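Temps de lecture : 4 minutes

Atelier robotique, fiche 6 : saisir une chaussure en simulation

Cette fiche s'adresse aux élèves du club qui ont terminé la fiche 5 (déplacer le bras vers un point fixe). On y passe à un objet irrégulier. Les cubes se prennent de n'importe quel côté, une bottine non : elle a un talon, une tige haute, des lacets, et elle bascule dès que la prise est trop en arrière.

Il vous faut la scène Varano ouverte dans le simulateur, votre fichier de poses de la fiche 5 et le modèle de bottine du dossier partagé. Fermez les autres scènes, les postes de la salle ont peu de mémoire.

1. Régler l'objet

Chargez la bottine et vérifiez sa masse dans le panneau des propriétés. La valeur attendue est de 839 grammes. Si vous lisez 0, le modèle a été importé sans ses propriétés physiques : supprimez-le et recommencez l'import avec la case « dynamique » cochée. Ne touchez pas au frottement pour l'instant.

2. Choisir la prise

On vise le bas de la chaussure, au niveau de la semelle, avec un doigt du côté du talon et l'autre sous le laçage. Placez d'abord la pince ouverte à 155 mm au-dessus de la table, puis descendez par petits pas. Enregistrez une pose à chaque étape - vous en aurez besoin au point 4.

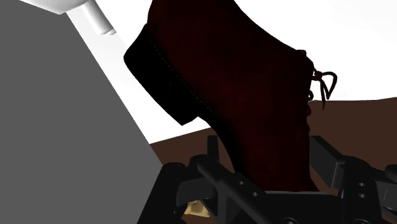
Prise par le bas : le talon d'un côté, le laçage de l'autre.

Fermez ensuite les doigts lentement. Une fermeture brutale fait sauter l'objet, parfois hors de la table. Le groupe Clatley a perdu une séance entière là-dessus en novembre, avec une vitesse de fermeture laissée à sa valeur par défaut. Mettez-la à 23 % et n'augmentez que lorsque la prise est stable.

3. Contrôler le contact

Affichez les forces de contact. Les deux doigts doivent en montrer une. Si un seul côté réagit, décalez la pince vers ce côté et refermez. Attendez 900 pas de simulation avant de lever, puis regardez si l'objet a glissé. Notez l'écart dans le tableau, même s'il est petit.

4. Lever et orienter

Rejouez vos poses en sens inverse pour remonter, puis faites tourner le poignet. C'est là que les erreurs arrivent : le coude se rapproche de la caméra ou passe devant l'objet, et on ne voit plus ce que fait la pince.

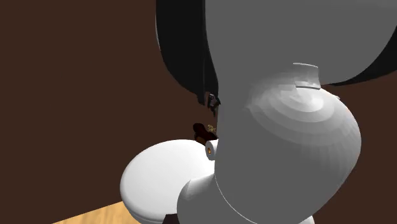
Dans ce cas, ne continuez pas à l'aveugle. Mettez la simulation en pause, changez de point de vue et vérifiez la distance entre le poignet et la table. Si elle est trop faible, revenez à la dernière pose enregistrée et levez davantage avant de tourner. On peut aussi prendre l'autre solution du coude (menu Cinématique, « configuration alternative »), mais il faut alors refaire toutes les poses suivantes.

5. Rendre le travail

Déposez dans le dossier Myklebust votre fichier de poses, le tableau des écarts et deux captures prises à des moments différents. Nommez-les avec votre groupe et le numéro de la fiche. Rosemarie Grube relit les fichiers avant la séance suivante et renvoie ceux qui ne se lancent pas.

Le groupe Vavik, qui a déjà fini, peut essayer la même prise avec la chaussure couchée sur le côté. Gardez la même vitesse de fermeture et créez un nouveau fichier de poses.

Ce site utilise des cookies pour mesurer la fréquentation. Accepter - Refuser - Paramétrer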